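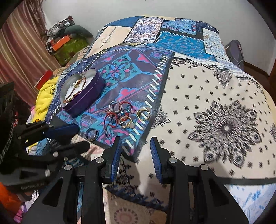

Re: Fleet disclosure, second release
December, 4:40 pm
Posted by the list member for Plostar to the county records list

The earlier message asked whether the second release from the county answers the question about take-home cars. It answers part of it. Quoted text first, then my notes.

> I have been through the summary page and cannot make the numbers fit
> together. The cover letter says the county owns 408 vehicles. The table
> on the next page covers only those with a mileage log on file, and that
> comes to 193. Does that mean the rest have no log, or that the logs
> exist and were left out of the release? The letter can be read both ways.
>
> Second question. The list of take-home cars has 75 entries, but it is
> sorted by department and not by plate, so I can't match it to the log
> table. Has anyone done this yet, and is there a spreadsheet version? I
> only have the scan, and it is a poor one.
>
> Third, what is Keskinen? It shows up in the "custodian" column for most
> of the Stisura depot and I took it for a person.

On the first question. The vehicle use policy requires a log for any vehicle "assigned to an individual or a post." It does not require one for pool vehicles, which are tracked by a sign-out sheet at the depot, or for plows, trailers and mowers, which are tracked by engine hours if they have an engine. So a gap between the total and the log table is expected. The size of the gap can't be checked, as the county did not release the inventory with the vehicle class shown. I wrote to the records office to ask for that column. They replied that the class is held in a different system and that a new request is needed. I have filed one.

Until it comes back, please don't describe the vehicles outside the table as missing, unlogged or unaccounted for. One post on the Flakaten forum has already done so and the budget office was able to dismiss it in a paragraph.

On the second question. There is a spreadsheet, but it was not in the release package. It is attached to the agenda for the November budget session, under the fleet replacement item, and it carries the plate number and the department in the same row. The unit numbers in it have lost their leading zeros. If you match on unit number you will get false pairs. Match on plate.

When I matched it to the take-home list, all but a handful of entries paired up on the first pass. The leftovers are plates that were changed when the cars were moved between departments. The old plate is in the remarks field, typed in by hand, sometimes with a space and sometimes without. Strip the spaces and they pair.

What the matched list shows:

- Every take-home car has an assigned driver by post title. No entry is blank.
- The posts are mostly in public works, building inspection and the sheriff's civil division. A smaller group is in administration.
- The policy allows a take-home car where the post is on call. The on-call column is filled in for public works and the civil division. For administration it is blank throughout.
- The commute distance column gives the one-way distance from home to duty station. The policy calls for written approval above 10 miles. The approvals were not in the release and were not part of the request, which I think was our mistake in drafting.

The blank on-call column is the item worth following up. It may be a data entry matter. It may also be that these cars were assigned under the older policy, which let a department head assign a car by memo with no on-call test. The older policy was replaced, but the new one has a clause keeping "existing assignments" in force until the vehicle is replaced. Nothing in the clause says what happens if the post changes hands while the car stays the same. I have asked for the memos.

On the third question. Keskinen is the contractor that runs the Stisura depot. It holds the keys and does the servicing, and is listed as custodian for any vehicle parked there overnight. The county still holds title. The contract is on the purchasing page, filed under "facilities" and not under "fleet," so a search for fleet contracts will not bring it up. Read the schedule at the back before the main text. The main text refers to a monthly utilization report, and the schedule says what must be in it: plate, days used, miles, and department charged.

If those reports exist for the full term, they would be better evidence of actual use than the logs, which are filled in by the drivers. They would cover Stisura only. The Flakaten yard is run by county staff and has no such report.

Suggested wording for the next request, for comment:

"Monthly utilization reports received under the depot services contract, Stisura, for the current and prior fiscal year, in the electronic format in which they were received."

The last phrase matters. The records office will print and scan a spreadsheet if the request is silent on format. It did that with the take-home list.

I would keep the approvals and the memos out of this one and send them separately. Combined requests are held until the slowest part is ready – the first release sat for weeks over one page from the sheriff's office.

Matched file available on request. Plates and post titles only.

Comments (4)

flakaten_yard
The sign-out sheets for pool vehicles are kept on paper at our yard and thrown out after a year. If anyone wants the older ones they should ask soon.

ledgerside
Agree on splitting the requests. I would add "including any attachments" after "reports." The contractor sends a cover sheet with the exceptions listed on it, and the exceptions are the part you want.

Original poster
Thank you, matching on plate worked. I had been using the unit number and had two trailers assigned to the assessor.

rt9_south
Is the Plostar annex counted under Stisura or Flakaten? The annex cars have been parked at both this year and I can't find them in the custodian column under either.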